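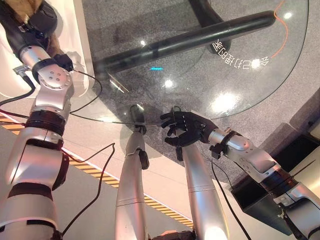
Rent increase notice on a month-to-month lease - how are the days counted?

Filed under: Housing > Renting > Notices and Deadlines
Posted Sep 20, 2020 by Maricruz Camacho

My original lease with Lagman ended in March and rolled over to month-to-month. The lease says the landlord must give 60 days of written notice before changing the rent. The letter is dated the 20th but was postmarked the 21st, and it reached me four days after that. The new rent is supposed to start on the first of the month, 60 days after the date typed on the letter.

Does the count start from the date on the letter, the postmark, or the day I received it? The increase is $291 a month, so one extra month at the old rate matters to me.

2 answers

Answer by Restholm

Check the notice clause first. It is usually near the end, under "Notices" or "Delivery," and separate from the rent clause. Three wordings are common:

1. Effective on mailing. The postmark controls.
2. Effective on receipt. The day of delivery controls.
3. Deemed received a fixed number of days after mailing. Add those days to the postmark.

The date typed on the letter rarely controls under any of them.

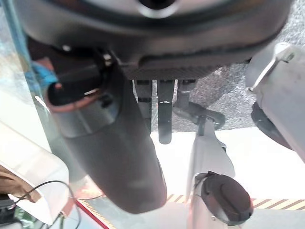

If the clause says nothing, state or local law fills the gap, and some states add days for mailed notices. The day of the triggering event is normally excluded, so day one is the day after. Some places also require a month-to-month change to begin at the start of a rental period. In that case a notice that is one day short pushes the increase to the following month.

Keep the envelope. Write to Lagman, quote the clause, state your count, and ask them to confirm the corrected start date in writing. Do not simply pay the old amount without that letter - a short payment can trigger a late fee or a default notice even if your count is right.

Answer by Prumness

Mine counted from the postmark. Different state though. Call your local tenant office, they answered me the same day.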